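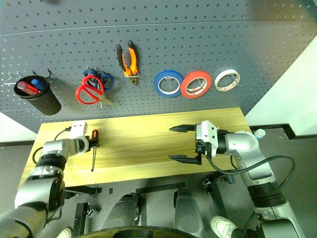

Where do the red scissors go at night? On the peg with the blue ones, the red pair in front, because Concetta Longo uses them first in the morning and does not like to search.

This was the rule in the workroom at Justusberg, and Ginette learned it in her first hour. She had come from Irnby in August with one suitcase and a letter from the Colombo office, and she was put to work on the parcels. The markers lived in the black cup. The pliers had their bracket. After the pliers came the tape, blue, red and white, and each colour meant a different road. Blue was for Stinel, red was for the coast, and white was for everything that had to come back.

"If the wall is right, the parcels are right," Concetta told her. She wrote the numbers on the labels herself, 614, 802, and she pressed every label flat with her thumb as if it were a plaster on a child's knee.

Ginette was neat by nature, but she was also tired. In the evenings she cut the last string, laid the scissors on the table and went to look out at the hills, where the light stayed until 9. She told herself she would hang them up after. Sometimes she remembered when she was already in bed, and she lay there and thought of the peg.
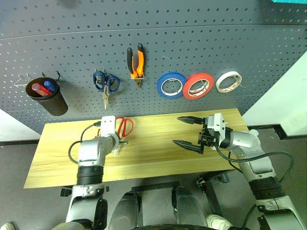 Concetta remarked that a pair of scissors left on the table was the same as a door left open, and that she had slept badly in every house where people did it. She did not say it with anger. She was looking for her glasses in the pocket of her apron.

"I was going to do it," said Ginette.

"I know. My sister was also going to do it. She was going to do it for thirty years."

Ginette had not heard before that there was a sister. She waited, but the old woman had found her glasses and was reading the address on a parcel for Stinel, moving her lips a little. It was the same surname as hers. Ginette brought her the blue tape and held the paper closed at the corner while Concetta pulled the first strip across.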